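Patterned tablecloths and hand-held gripper recordings
Last updated 6/11/26

Our group at Rikville has begun recording examples for a learning system that is to sort fruit on a household table. Each operator works with a pair of hand-held grippers, and each gripper carries its own camera. We have adopted the Gruvley task sheet, which asks for one piece of fruit to be handled at a time and for a metal dish to remain within reach on the right.

Two matters require advice before we proceed. The first is the tablecloth. It is printed with flowers, starfish and crockery, and a reviewer has proposed that we replace it with a plain one. The second is the row of objects kept against the wall, which plays no part in the task. The same reviewer considers it a distraction. We have 13 recordings so far and would prefer to settle the question before the remainder of the 4,000 are scheduled.

Views from the gripper camera, with the printed cloth and the back row:

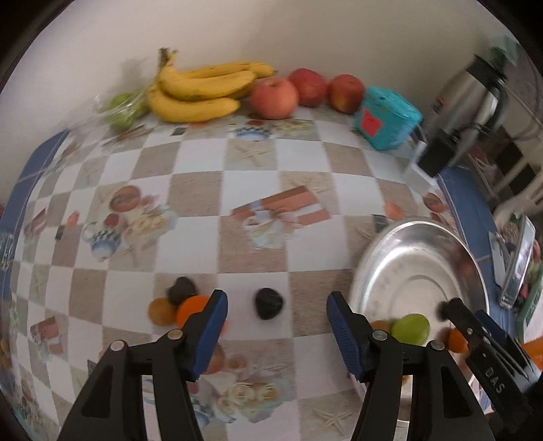
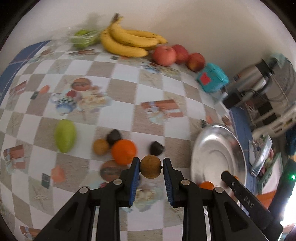 Eilidh Guthrie

I should be grateful for replies from groups that have trained on material of this kind, and in particular for any guidance on how the small dark fruit should be labelled.

Esperanza Alcaraz

I would advise you to keep the cloth. A system trained only on a plain surface will tend to treat every printed shape as something to be picked up when it is first placed in an ordinary kitchen. Some of your printed shapes are round and reddish-brown, and these are useful to have. Please ensure, however, that they do not become the only pattern in the collection. We alternate between 3 cloths and record the name of the cloth in the session notes.

The back row may also stay, provided that it is changed between sessions. If the bananas and the apples are always in the same place, the system may learn to find its position from them and will perform poorly when they are removed. We made this error in the Fahmy collection and had to repeat 2 weeks of work in June.

As to labels, I suggest that you write down what was placed on the table before recording begins. Small dark fruit is difficult to name afterwards from a wide-angle view, and two reviewers will often disagree. Where no list exists, "dark fruit, small" is an acceptable label – a guess at the variety is not.

I would add one point on the metal dish. Bright reflections on the rim move as the operator moves, and it is worth including sessions under different lighting. Fruit in the dish can also be hidden by the second gripper, so both camera views should be kept together and given the same session name.

Jillon

We use a plain grey cloth and have had no problems. It is easier to check the recordings.

Contact the help desk | © Rikville Community Help | Back to top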